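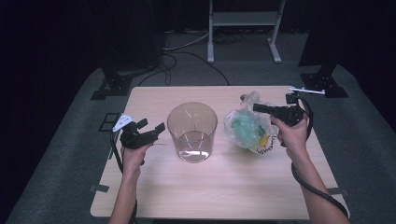

Up far too early again, and all on account of the map! I went to bed promising myself I'd leave it alone for a day, and by six I was at my desk in my dressing gown with the big magnifier and a pot of tea, going along the river at Larkmont house by house.

It is the 1862 survey, the one the record office scanned over the winter, and I do love it so. Every pump and privy is marked, and the ropewalk runs dead straight behind what is now the bus station. I had always believed the old Vondance brewery stood on the corner of Mill Lane, as my grandmother used to tell us, but the surveyor puts it a good 15 doors further up, next to the chapel. Poor Gran, she was so very sure of it.

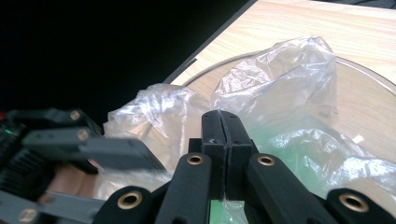
My next job is the sheet for the east side, the one I bought at the spring fair and have hardly dared unfold. It came to me in a clear plastic bag, as crumpled as the one in the photograph, and I must get it into a proper folder before the creases set any deeper. There are 209 numbered plots on it, and I have matched only eight so far to names in the rate book (the handwriting is dreadful, all loops).

Rain since lunch, so no walk up to Mill Lane to look at the chapel wall. Perhaps tomorrow, if my knee behaves. Must remember to ring the record office about opening hours in April.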